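Ticket: el reloj se desincroniza del teléfono cada noche
Categoría: Sincronización / Notificaciones
Estado: Resuelto
Abierto por: Sumathi Varma
Asignado a: Ilango Rai

Sumathi Varma escribió:

¡Hola a todos! Antes que nada, me encanta la aplicación Plokula, llevo desde junio con ella y me ha cambiado la manera de organizar los turnos (trabajo en la farmacia de Bañuelos y hago noches una semana de cada tres). Dicho esto, tengo un problema muy raro y me muero de ganas de saber qué lo causa.

El reloj se empareja sin problemas, recibe avisos todo el día y la alarma vibra como debe. Pero pasada la medianoche pierde la conexión con el teléfono, y cuando me levanto lleva 42 minutos de retraso. Siempre 42, ni uno más ni uno menos. Si abro la aplicación y deslizo hacia abajo, se pone en hora al instante y todo vuelve a la normalidad hasta la noche siguiente.

Lo que he probado por mi cuenta:

Reiniciar el reloj con el botón lateral.
Borrar el emparejamiento y volver a hacerlo desde cero.
Quitar el ahorro de batería del teléfono.
Dejar el teléfono en la mesilla en vez de en la cocina.

Nada. Adjunto el registro de anoche, son 2000 líneas, perdón por el ladrillo.

Ilango Rai (soporte) escribió:

Hola, Sumathi. ¡Qué gusto recibir un ticket con el registro ya puesto! Lo de los 42 minutos exactos es una pista estupenda: un reloj que atrasa por batería o por temperatura no lo hace con esa puntualidad, así que apostaría por algo del programa.

Necesito tres cosas:

La versión del firmware (Ajustes, Acerca de, segunda línea).
Si tienes activado el modo «Descanso automático».
Si en el teléfono hay otra aplicación que gestione el mismo reloj.

Sumathi Varma escribió:

Firmware 7, sin más decimales. El descanso automático está activado, de medianoche a 8 de la mañana. Y sí, tengo instalada también Stesell, que es la que me recomendó mi hermano Jagadeesh para medir el sueño. ¿Puede ser eso? La uso poco, pero le di todos los permisos en su día sin leer mucho.

Ilango Rai (soporte) escribió:

Puede ser justo eso. He mirado el registro y a las 00:00 aparecen dos órdenes de entrada en reposo seguidas. La primera es nuestra. La segunda viene de un servicio externo y lleva un valor de hora que no cuadra con el del teléfono. El reloj acepta la segunda y cierra el canal, por eso no llega ninguna corrección hasta que abres la aplicación.

Prueba de esta noche: deja el descanso automático como está y retira a Stesell el permiso «Dispositivos cercanos». No hace falta desinstalarla.

Sumathi Varma escribió:

¡Esta mañana ha amanecido en hora! Ni un minuto de diferencia. Lo he comparado con la radio, con el horno y con el teléfono. Voy a dejarlo así otra noche antes de cantar victoria, porque ya me llevé un chasco cuando rehíce el emparejamiento (funcionó una noche y a la siguiente volvió a lo mismo).

Jagadeesh Varma escribió:

Me meto en el hilo, que soy el culpable. A mí me pasa igual pero con 8 minutos de retraso, y pensaba que mi reloj estaba viejo. Mismas dos aplicaciones, mismo firmware. ¿Os sirve mi registro?

Ilango Rai (soporte) escribió:

¡Nos sirve muchísimo! Que sean 8 en tu caso y 42 en el de Sumathi me hace pensar que el desfase se guarda en el primer emparejamiento y se repite cada noche. Paso los dos registros a Subbarao Ramasamy, que lleva la parte de firmware en Irnotora.

Subbarao Ramasamy (firmware) escribió:

Confirmado y reproducido en el banco de pruebas. Cuando una segunda aplicación empareja el reloj, se crea una tabla de hora propia. Si esa tabla no se refresca, conserva la diferencia que hubiera en ese momento y la aplica al entrar en reposo. El arreglo consiste en descartar cualquier tabla que no venga de la aplicación principal. Ho-yin Man lo está revisando y entrará en la próxima actualización.

Mientras tanto, para quien llegue aquí con el mismo síntoma:

1. Abrir los permisos de la otra aplicación y quitar «Dispositivos cercanos».
2. En Plokula, ir a Ajustes, Hora, Restablecer tabla.
3. Esperar a que el reloj vibre dos veces.
4. Comprobar la hora a la mañana siguiente sin abrir antes la aplicación.

El paso 2 borra las alarmas guardadas en el reloj, conviene apuntarlas.

Jagadeesh Varma escribió:

Hecho, y va como la seda. Perdí las alarmas por no leer la última línea, pero ya están puestas otra vez.

Sumathi Varma escribió:

Segunda noche y sigue clavado. ¡Mil gracias a los tres! Me ha parecido una maravilla poder seguir la investigación paso a paso. Por mí se puede cerrar. Si necesitáis a alguien para probar la actualización antes de que salga, me apunto encantada, que la semana que viene me tocan noches y voy a estar despierta de todos modos.

Ilango Rai (soporte) escribió:

Apuntada quedas. Te escribo en cuanto Ho-yin dé el visto bueno. Cierro el ticket con fecha de jueves, 26 de octubre de 2023, y lo dejo enlazado al aviso de firmware. 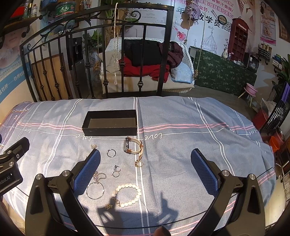

Si el desfase vuelve a aparecer después de actualizar, responded en este mismo hilo con el registro nuevo y lo reabro.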